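Section 6. Getting the Table Ready for Visitors

Sooner or later somebody will ask to see your Meireles two-arm station at work, and we think you should say yes! A good open day takes a bit of setting up, though, and this section walks you through it at an easy pace. If you have not yet finished the arm checks in Section 4, please go back and do those first - the demonstration program will not load until they are done.

Allow yourself a quiet hour before the doors open. The steps below are written for the cup and marker demonstration, which comes already loaded on every Hevance controller and is the one most people start with.

6.1 Before anyone arrives

1. Wipe down the tabletop with a dry cloth and take away tools, coffee, badges and anything else that has wandered onto it during the week.

2. Put the visitor line on the floor with the yellow tape from the Trustetti kit. It belongs 62 inches from the nearest table edge, all the way along the open side. Measure it, even if last month's tape is still down (it creeps more than you would think).

CAUTION: Both arms can move at the same time. Keep everyone, yourself included, behind the line whenever the program is running.

3. Turn on the controller and wait for the start screen. A cold start takes 103 seconds, so this is a nice moment to prop the door open and find the sign-in sheet.

4. From the Demonstrations menu, choose program 268. The speed will be lowered for you, and we ask that you leave it there. Slow motion is easier to follow from the back row, and it gives you time to talk.

NOTE: If the screen shows code 400 at this point, the stop button is still pressed in. Twist it to release, then choose the program again.

6.2 Setting out the cup and marker

5. With the program paused, stand the cup on the table between the two arms, a little toward the back, where people on both sides of the room can see it.

6. Put a marker in the cup with its red end up. A bright tip is a real help to visitors who are standing farther away and trying to work out what the arms are reaching for.

7. Step back behind the line and press Resume. Stay by the stop button for the whole run, and save the longer questions for the next pause.

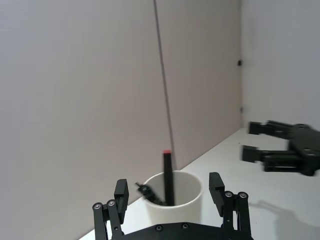

The cup and marker as the wrist camera shows them, and then from the head camera.
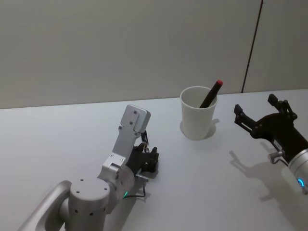 6.3 Talking to your group

8. Begin by telling people which arm is which. Left and right are always given from the robot's side of the table, and guests facing the other way will get them swapped unless you say so early on.

9. Put the wrist view up on the wall screen if you have one. Children especially like to see it, and it keeps them happily behind the tape.

10. Between groups, press Pause, wait until both arms are still, and set the cup back in its starting place. Check the Clumitz battery pack on the stop button while you are there.

11. When the last group has gone, choose Park from the menu and let both arms come to rest before you switch off the controller. The tape can stay down if you have another visit on Friday, but do measure it again that morning.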